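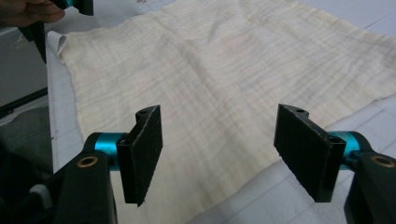

Folding crinkled muslin cloth: what works

hrvoje_k
Posting this in Laundry & Linen as the old thread is locked. Cream muslin cloth, layered gauze, washed many times. I want it folded into quarters with the edges meeting. The fabric has horizontal crinkle lines, so it stretches one way and barely moves the other. Measured flat on a gridded table, then pulled lightly by hand, the difference is easy to see. Do you flatten it first or fold it as it comes off the line?

stojan.t
Flatten first. Put one edge parallel to a grid line and work away from it with the flat of your hand. Don't pull the corners. Gauze layers shift against each other and you end up with a bubble in the middle.

Valbona K
Disagree. Flattening takes out the crinkle, and the crinkle is what makes it absorb. I shake mine twice and fold in half across the lines. The edges are off by a finger's width and it makes no difference in the drawer.

hrvoje_k
It makes a difference in mine. The stack leans. 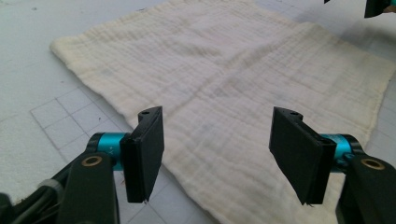 The left hem is the other problem. It puckers and sits thicker than the rest, so after two folds that side is higher. There is also a faint crease down the middle. Follow it or ignore it?

stojan.t
Follow it if it runs parallel to the hem. If not, damp hand over it and start again. For the thick side, alternate the direction of every second cloth in the stack.

sorin_st
The hem puckers when the thread shrinks more than the gauze. Wash cool, dry flat. Mine are the Gralero ones, 200 washes or so according to my wife, and the hem is still wavy. You can't iron that out.

Valbona K
What about the marks? Yellowish and a bit gray in places, some smudges near the middle. I'd soak it before worrying about the fold.

hrvoje_k
Old marks. I'll soak it Friday. Oxygen bleach or plain soda?

sorin_st
Soda overnight, then rinse until the water is clear. Bleach if that fails.

stojan.t
Agree with Sorin on the soda. Still flatten first.

Valbona K
Still no.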